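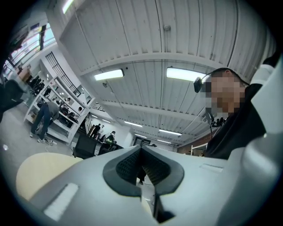 Darnbridge gripper comparison

The Darnbridge gripper comparison is a series of trials of hand-held grippers for robot teaching. It is carried out in an open hall in Barnonthorpe. The trials began in September 2019 and compare two designs, the Grewal and the Honden. Both are carried in the hands of a person and have a camera on the tool.

Design

In the Grewal, the jaws close by a trigger under the palm. The Honden uses a sliding ring, and its spring is softer. The firmware of the two is the same, so that the recordings can be compared directly. Both types keep the jaw opening inside the camera view, and the operator's head is often in the view also.

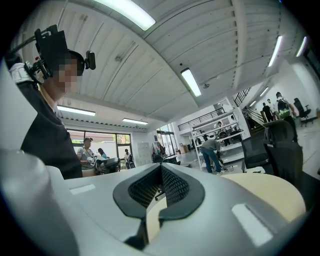

Gripper opening and housing, with a head-mounted rig at left.

Method

Each operator works with a pair of grippers and repeats a short task, for example folding a cloth or putting a cup on a shelf. A session has 100 repetitions. The position of each hand is calculated afterwards from the recordings. Several operators may work in the hall at the same time, and this made the first recordings difficult to separate. Marker cubes
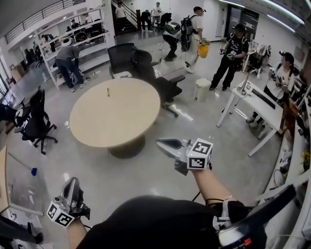

are mounted near the grip, and every cube must be registered before the session starts. If a cube is changed, the calibration has to be done again.

Results

Up to 2019-11-23, the trials gave 3252 recordings, of which 214 were rejected, mostly for lost tracking. The Honden was less tiring in long sessions. The Grewal held thin objects better, but its trigger needed more frequent adjustment. A comparison with a fixed arm is planned.

See also

Teleoperation
Hand-eye calibration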